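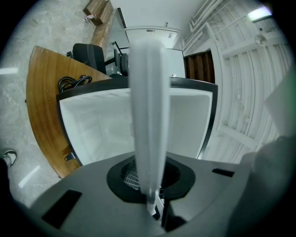

Clelham, 30 March 2018 — Drulow Robotics has published the results of a study into how well a robot can learn to handle household objects from recordings made with a hand-held gripper. The method, called Atura, needs no robot during recording. A person carries the gripper through the task, and a camera on the tool stores the view that the robot will later have to work from. That view takes in a good deal besides the job. A white box with a black rim stands directly in front of the gripper finger, with a wooden desk, an office chair and a flight of stairs further back.

The team collected 3451 recordings in 23 rooms and used them to train a single control program. It was then tested on a fixed robot arm in 12 rooms that did not appear in the training set. A second program, trained on the same number of recordings from one room only, failed 30 per cent more often.

"The wide view slowed training down, and we did consider cropping it," said Lindiwe Shabalala, who led the study. "When we tried that, the arm was worse at lining itself up with containers, so we left it alone."

Soft items such as cloth remain difficult and were left out of the tests. Work on these will start in October under a follow-on project, Zulu.

The full report is available from the Drulow press office on request.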